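From: Mekdes Negussie
To: facilities-automation list
Date: Friday, July 15, 2022
Subject: Re: washroom cleaning and the hours question

Denise Lambert wrote:
> We run 49 washrooms at Bodgate and management is looking at arms
> for the sinks and counters. My crew wants to know what happens
> to their hours. Did anyone lose shifts at your site?

Denise,

No one at Prikotside has lost shifts so far, but the work has changed and you should tell your crew that early. We started with Trirnodo in April. Before anything touches a real counter, each task gets run in simulation, and two of our cleaners now spend Monday mornings going over those runs with the engineer. They say where a brush has to reach and which runs they wouldn't accept from a new hire.

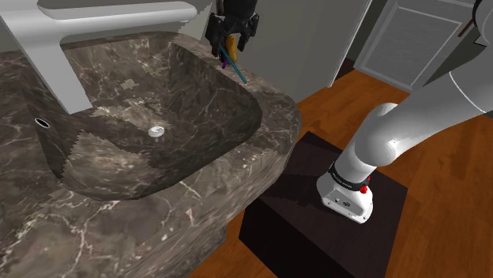
Those two are paid the lead rate for that time. It took a grievance to get it – the first plan was to call it training and pay the base rate. Get it in writing before you start.

The sink work was what people worried about most. It is also what hurts their wrists and backs, so opinion is split. The older hands mostly want it gone. The part-timers see it as their evening hours, and I can't tell them they are wrong. Our agreement only covers hours through the end of the pilot.

The other thing is the restocking and floors. Those stay with us, and the routes were redrawn around them. Some people now walk a lot more than they did.

I can send you the wording we used on pay. Nilsuwan has a version too, with a better section on route changes.

Mekdes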